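3.2 Work surface and garment

Folding was done at the Stirerell site on a light wooden table with a rounded edge. The garment type was fixed for the whole series: a green short-sleeved polo shirt with blue and white trim on the collar and placket.

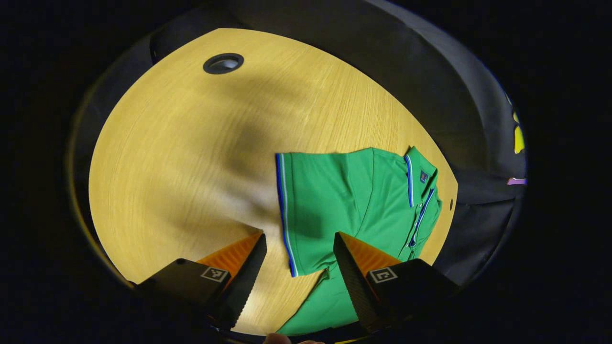
Knit fabric keeps its wrinkles — the procedure therefore begins with 5 seconds of smoothing from the placket outward. Sleeves are turned in next, then the hem is brought up to the collar.

3.3 Placement

The shirt is laid flat with the collar facing away from the folder. Holes in the tabletop are avoided.

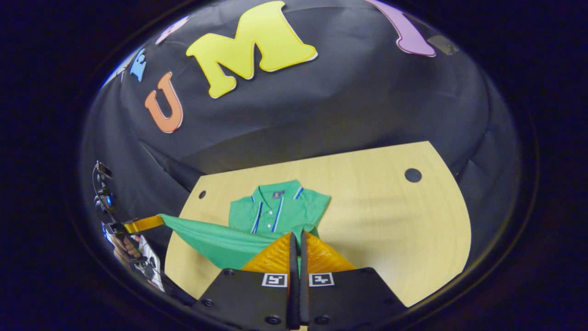
Each fold was graded on a scale of 1 to 4 for edge alignment. Grades are listed in Appendix B.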